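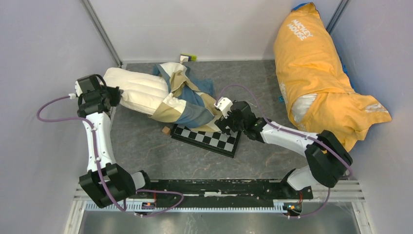 Notas para a conversa sobre tecidos em casa, terça-feira, sala pequena da Julumier

Abertura (devagar, deixar as pessoas sentarem-se)

Boa tarde a todos, e obrigada por terem vindo a uma hora em que apetece é lanchar. Hoje vamos falar de almofadas, mantas e panos, essas coisas macias que se vão juntando pelos cantos até que um dia abrimos o armário e elas nos caem em cima. Perguntar quem já passou por isto. Esperar pelas mãos no ar e pelas histórias, que há sempre uma boa.

Primeira parte: as almofadas acolchoadas

Dizer que o branco acolchoado é lindo e é uma dor de cabeça. Aqueles gomos cosidos em canais paralelos guardam o pó todo na costura. Eu passo uma escova macia ao longo do canal, nunca atravessada, e só depois penso em lavar. Contar a história da almofada que comprei na Sellero e que voltou da máquina com o enchimento todo numa ponta — a minha mãe ainda hoje se ri. Passar a minha almofada pela sala, para que sintam a costura com os dedos.

Segunda parte: os panos de retalhos

Falar do creme, do caqui e do azul acinzentado, que são as cores de que mais gosto juntas e que perdoam muito uso. Um pano destes amarrotado por cima de uma almofada branca fica bem, e não tenho vergonha nenhuma de o deixar assim ao domingo. Para guardar é outra conversa: estender, alisar com a palma da mão a partir do meio, dobrar pelas costuras dos retalhos sempre que elas deixem. O da Lockwood tem 16 retalhos e dobra-se quase sozinho. (Fazer a dobra na mesa, sem pressa. Se sair torta, repetir.)

Terceira parte: os tecidos com bonecos

Aqui costumam rir-se. Um tecido amarelo-alaranjado com MICKEY MOUSE escrito a branco não combina com nada e toda a gente lhe tem amor. Eu enrolo estes num volume comprido e encosto-os à parede, em vez de os empilhar com os lisos. Lavar do avesso por causa das letras.

Se houver tempo: os cestos da Trillside, e a pergunta do costume sobre sacos de vácuo (eu não uso em acolchoados).

Pausa às 16. Lembrar que as folhas com as dobras estão à entrada e que o chá é na sala ao lado.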